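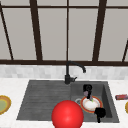 Fig. 6. Dark gray sink below a window, tiled backsplash between.

Fitting the Skalow under-sink filter

1. Shut off the cold supply. Open the tap and let it run dry.
2. Screw the bracket to the cabinet wall. The kit's short screws are optimistic — use longer ones.
3. Push both hoses in until they stop, then tug each one.
4. Flush for 2 minutes.

Note: The box promises 900 gallons per cartridge. We would not count on it. With hard water, plan on nearly 200.

Caution: "Hand tight" does not mean leak-proof. Check the joints again the next day.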